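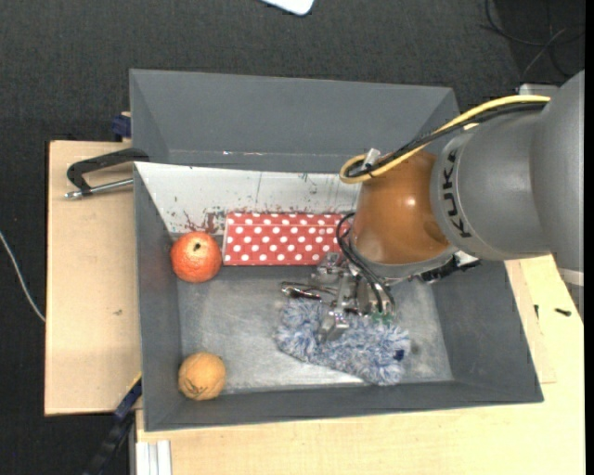
Robotics > Robot learning > Data collection > Grasp example collection

Reading time: 4 minutes

Grasp example collection is the gathering of recorded picking attempts for use in training a learning system. Each example pairs what the robot sensed before a motion with the motion it made and a label for the result. The term is used mostly for work with a single arm and a bin of mixed objects, although the same methods are applied to shelves, trays and conveyors.

Methods

Examples are gathered in two main ways. In demonstration, a person guides the arm by hand or from a remote controller, and the whole path is stored. In self-supervised collection, the arm chooses its own attempts from a simple starting rule, and a sensor or a camera check decides whether something was picked up. Demonstration gives fewer examples of better quality. Self-supervised collection can run for long periods but fills the record with failures, especially in the first days – these are kept, as the system needs both kinds.

Many groups combine the two. The Givine procedure, named after the software package in which it was first used, begins with 30 demonstrations per object set and then hands over to unattended attempts. A person returns to sort out objects that have ended up in corners or against the walls.

Work area

A typical station has an arm, a gripper and a bin fixed in place with clamps. A bin that shifts during a session spoils the match between camera positions and arm positions, and examples recorded after the shift have to be discarded or corrected. Sloping bin walls let round objects roll back toward the floor of the bin.

Object sets

Sets are chosen for variety in shape, stiffness and surface. A mixed set may place fruit beside a patterned box and a shaggy textile. Boxes have flat faces and clear edges. Round fruit tends to roll when touched off center. Soft textiles change shape on contact, and a finger pressing down on one may pin it to the floor of the bin without gathering any of it.

The Prulon list, used by several small laboratories, calls for at least 9 objects, with 2 of them deformable. Objects are swapped on a fixed schedule and worn items are replaced.

Labels and records

The simplest label is success or failure. The Zekavley format adds a third value, "moved", for attempts in which the object was shifted but not lifted. Files also hold gripper opening, arm joint positions and the time of contact. Up to 4 camera views may be stored with each attempt.

See also: Subramaniam bin layout; Teleoperation; Deformable object handling

This page was last edited on November 2, 2019.

This site uses cookies. By continuing to browse you agree to their use. Accept | Settings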